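Equipment Trials: Clindora Sorting Service Under Review

The Haverford teaching laboratories have completed the first stage of their review of the Clindora sorting service, supplied by Wernen. The service combines a tabletop robot arm, a fixed camera and a monthly support plan. It is intended for laboratories that handle mixed glassware and need it placed in marked positions between classes.

During the review period the system was given 2,831 pick-and-place tasks and completed 2,507 of them without help from staff. Most of the remaining tasks involved clear glass, which the camera software did not always locate on the first attempt.

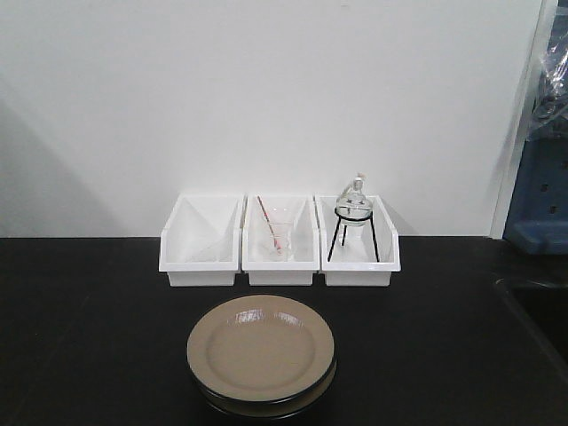 Bins, stands and plates may be of any common make, and no special markers are required. Wernen asks only that the work surface be dark and that the lighting remain steady. Setup at Haverford took two staff members one afternoon, including the safety check.

The supplier quotes a fee of $700 per month, with training for up to 80 users. Replacement finger pads are charged separately. Marisol Kapoor, who is leading the review, has asked for clearer terms on repair times before any contract is considered.

A second stage, covering the competing Baltix kit, will follow under the direction of Horațiu Sârbu. Departments wishing to submit tasks for that stage should write to the laboratory office by the end of April.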